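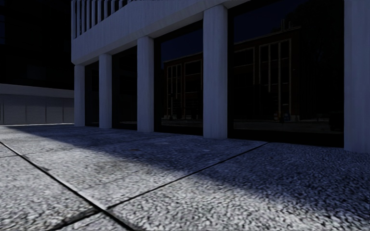 Cleaning outdoor paving and concrete

Before you begin, sweep the whole surface with a stiff broom. Loose sand becomes mud as soon as it meets water, and then you only move it from one slab to the next.

For normal dirt I use warm water with a small cup of washing soda in a bucket. Pour it, leave it for 19 minutes, then scrub in circles and rinse. On slabs with a rough surface the brush must have long bristles, otherwise the dirt stays between the small stones.

Green growth in the shade: scrape it when it is dry. Please do not use vinegar on concrete. The acid eats the cement and the surface becomes weak.

Oil spots: cover with cat litter, press it with an old shoe and leave it overnight. My neighbor Daiane Prado repeats this two times for old spots, and after that she uses dish soap without water – only the soap and the brush.

Rust from flower pots is more difficult. I tried three products and none took it away completely. Now I put the pots on small feet.

Pressure washer: keep the nozzle at a distance of 55 centimeters and never stay in one place. I rented one with 3,000 psi and it made lines in my front step, which I still see every morning. Begin far from the door and test a corner first.

Columns and walls are washed from the bottom to the top, and rinsed from the top to the bottom. In this way you get fewer streaks.

If you want to seal the slabs, wait for 5 dry days. January is not a good month for this where I live.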